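Skindolach leva o tricô para bebés à feira têxtil de fevereiro com uma coleção de 2000 peças

A pequena marca de roupa infantil Skindolach apresenta em fevereiro a sua primeira coleção completa de malha para recém-nascidos, e quem acompanha o trabalho da casa tem motivos para estar contente. São nove modelos, entre casaquinhos, calças com pé, gorros e um macacão de abertura lateral que já andava a ser falado entre lojistas desde o outono. A produção inicial é de 2000 peças, todas feitas na Verschueren, a malharia que há vários anos tricota as mantas da marca.

O macacão é mesmo a estrela. Fecha de lado, do ombro ao tornozelo, com molas forradas, e permite vestir um bebé a dormir sem lhe passar nada pela cabeça (quem já tentou mudar um recém-nascido às quatro da manhã sabe o que isto vale!). A ideia veio de Ilgın Taşdemir, responsável pelo desenho da coleção, que passou meses a experimentar versões em bonecos e depois em bebés de amigas.

«A primeira versão tinha molas a mais e parecia uma armadura», conta, a rir. «Fomos tirando, tirando, até ficar uma peça que se fecha com uma só mão. Quando conseguimos isso, parámos de mexer.»

As calças com pé também trazem novidades. O cós é duplo e dobra-se para baixo nas primeiras semanas, enquanto o umbigo cicatriza, e mais tarde desdobra-se e ganha uns bons centímetros de altura. O punho do tornozelo segue o mesmo princípio. Na prática, a mesma peça serve durante mais tempo, coisa que as famílias agradecem nesta fase em que tudo deixa de servir de um dia para o outro.

Cores que saem do habitual

A paleta foge aos azuis e rosas de sempre: há verde-musgo, mostarda, tijolo, cru e um cinzento quente a que a equipa chama «pedra de rio». O fio é uma mistura de algodão e lã merino, macio ao toque, e aguenta a máquina num programa delicado a 30 graus. Secar, só na horizontal e longe do radiador.

Os gorros são vendidos soltos ou em conjunto com o casaco da mesma cor. Existem em três tamanhos, todos com uma orelheira discreta que se vira para dentro nos dias menos frios.
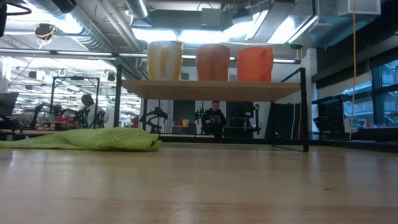

Uma edição pequena para colecionadores de enxovais

A par da linha principal sai uma edição de 400 mantas com o ponto Illevel, um relevo em losangos desenvolvido pela malharia a propósito desta coleção. O ponto é lindo. Visto de perto parece acolchoado, mas a manta continua leve e dobra-se até caber no bolso lateral de um saco de maternidade. Cada uma leva uma etiqueta de tecido com espaço para bordar o nome da criança.

Doğukan Şimşekoğlu, que dirige a produção na Verschueren, diz que foi preciso afinar as máquinas várias vezes até o losango sair direito. «O merino estica de maneira diferente do algodão, e nas primeiras amostras os losangos pareciam balões», explica. «Agora estão certinhos, e o ponto aguenta bem as lavagens que fizemos aqui.» A malharia quer usar o mesmo relevo em meias grossas para crianças que já andam, embora ainda sem data.

As mantas existem apenas em cru e tijolo. A marca não prevê repetir a edição, mas Ilgın Taşdemir deixa a porta entreaberta quanto a outras cores no próximo inverno — depende da reação do público na feira.

Onde ver e comprar

A coleção estará no espaço da Skindolach durante a feira, com todos os modelos pendurados e à disposição de quem quiser mexer, puxar e virar do avesso. Haverá também uma mesa com amostras de fio e cartões de cor para os lojistas levarem.

Depois da feira, as peças chegam às lojas Brelluser, que ficam com a venda exclusiva durante o primeiro mês. A seguir entram as retrosarias e lojas independentes que já trabalham com a marca. Os tamanhos vão de prematuro até aos 12 meses, e os prematuros — tantas vezes esquecidos nas coleções de malha — têm direito aos nove modelos completos, incluindo o macacão.

As encomendas para lojistas abrem às 10 horas do primeiro dia da feira. Para o público, os conjuntos de gorro e casaco serão os primeiros a chegar às prateleiras, seguidos das calças e do macacão. As mantas Illevel podem ser reservadas em qualquer loja Brelluser, com levantamento no balcão.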